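Choosing a Hand: Notes From the Grullard Gripper Comparison

19 August 2019

The Grullard laboratory has spent the past 11 weeks comparing hand-held grippers for use in household tasks. The senior engineer responsible for the work met with us to discuss its progress.

The comparison covers 3 finger designs, supplied by Barnano, Watkins and the laboratory's own workshop. Operators carry a gripper in each hand and handle ordinary goods at a shelf unit. "We wanted objects that people own," the engineer said. "A hardcover book is a demanding test. It is heavy for its thickness, and the cover slides against the pages if the grip is too low."

Marker cubes fixed to the grippers allow the position of each hand to be followed throughout a task. The engineer described the choice as a practical one. "The codes are inexpensive to print and easy to replace. Our concern was whether they would stay in view when an operator turned the wrist."
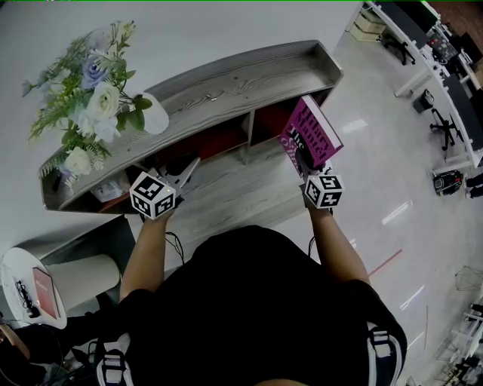 By the end of July the team had logged 2,079 trials, of which 608 involved books. The Barnano fingers gave the fewest drops on thin covers, while the Watkins set was preferred for rounded items. Operators also raised the matter of cables, which they found tiring to manage in longer sessions. "That complaint came up with every design," the engineer said. "We have asked Adier to quote for a lighter cable."

A second round of trials will begin in October, using the same shelf tasks and a revised finger pad. Results will be issued to partner institutions upon completion.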